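4.2 Budgeting for Wear Parts

Quotes for hand-held grippers usually list the device, the cable and the mount, and leave the finger pads to a line marked "consumables" with no price next to it. We think that line deserves more suspicion than it gets.

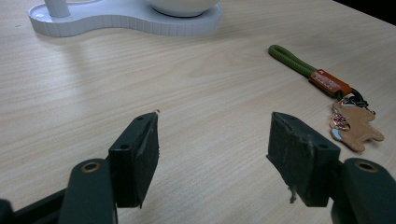
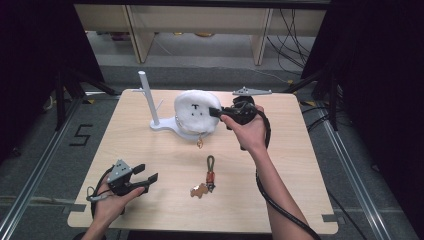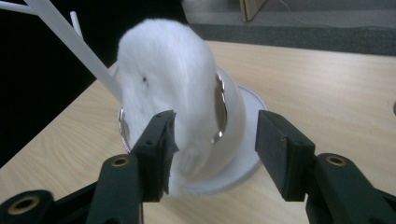 Figure 4. Hand-held grippers at a tabletop with a white stand and small personal items.

Our planning sheet for May started from the Reltano quote of $1,930 per pair of grippers, which looked fine until we asked what a refit would cost. Javow offered replacement pads at $305 a set and gave no service life. Gruvik gave one, 700 hours, but would not say what the pads had been closing on during those hours. The pad facing on the right finger in the first picture of Figure 4 has frayed along its top edge, and a small strip hangs from its inner side – a figure for service life should say whether a pad in that state still counts as good. The task matters too. Plush fur and a flat leather charm ask different things of a pad, and we doubt a single number covers both. Until a supplier shows test data, we budget pads as a separate line and treat the claimed hours as an upper limit. The Kandasamy quote left pads out entirely, so we did not rank it.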